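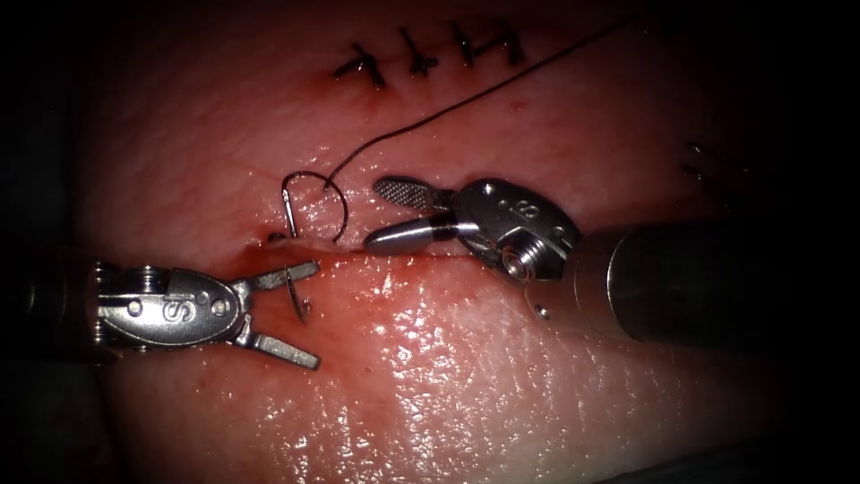 Fig. 1. Needle through the upper lip, tip showing at the lower lip, left driver open around it.

Week 6 notes: when does the planner get to say "grasp"?

Okay, so last time we left the state machine at DRIVE and I promised we'd get to the handoff. Keep Fig. 1 next to you while you read, because it's the exact moment I care about. The left jaws are wide open and the needle tip sits in the gap between them. Looks easy! Your perception node won't think so.

The trouble is the metal. The needle is silver, the jaws are silver, and the wet tissue throws little highlights all over the lower part of the view. A plain threshold will happily hand you a highlight and call it a tip. What I do (and what the Lerko starter code does, if you read tracker.py) is fit an arc to the part of the needle above the tissue, then predict where the tip should come out. You only search near that prediction — much smaller patch, far fewer silly answers.

Thread is the other headache. It's dark, it loops around the needle's arc, and it can break your arc fit in two. Mask it first. Oh, and the finished knots are the same dark thread, so please don't let your thread tracker wander up there. Niilo's group lost a whole afternoon to that.

For the homework, write the guard for DRIVE → GRASP. It should need 13 good tip estimates in a row before the jaws close, and it should fall back to WAIT if the fit drops out. Test it on the 75 clips in the Lacerda folder. Ramiro has office hours at 4 if your transforms come out mirrored.

Last updated: December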